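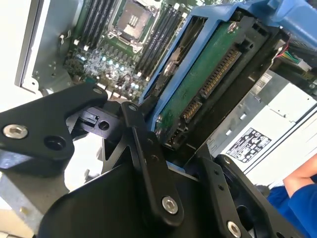

Wolto: teaching an arm to put old desktops back together

Hi! I'm Robel Habte and this is the data and code for Wolto, which started as a shed project and has since taken over one bay of our shared workshop. The idea is to get one robot arm to do the boring parts of refurbishing donated office towers. This release only covers hard drives in their plastic carriers. RAM and CPUs are a whole other headache (see the end).

What's in here

episodes/ has the recordings, one folder per attempt
calib/ has the camera calibration, redone in July after I bumped the post (sorry)
illano/ is the little playback tool, which runs fine on an old laptop
herrero/ is the motion code, messy, and you'll want to read config first

Each episode has a view from the wrist and a view of the whole bench, plus joint angles and gripper width. The two videos are lined up by timestamp, but the wrist one can lag by up to 3 frames. I haven't fixed that yet. If you're training on both, run illano with the sync flag first and save yourself an evening of swearing.

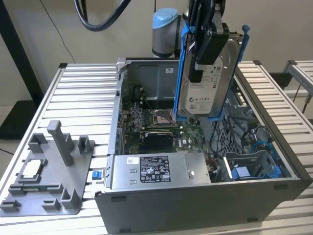
Lowering a drive in its blue carrier into the tower, bench camera.

Setup notes

The tower goes on its side with the panel off. I put the fixture plate to its left and the start poses assume the same, so if your bench is laid out the other way round you'll have to re-teach them. The plate is 3D printed, and the file is in parts/ if you want to run one off yourself.

Keep grip force at 31 in the config. I tried going higher and the carriers flex, which throws the drive off its line on the way down. Approach speed is capped in herrero and I'd leave it alone until you trust your calibration!

Known problems

Episodes tagged destunlow are from the old gripper fingers. Same format, different geometry, so don't mix them in.
Loose cables confuse the depth estimate. I tuck them by hand before each run and so should you.
6 episodes have no joint data. They're listed in missing.txt.

Licence is in the usual file. Use it for whatever you like, and if you get CPU placement going before I do, please open an issue and tell me how.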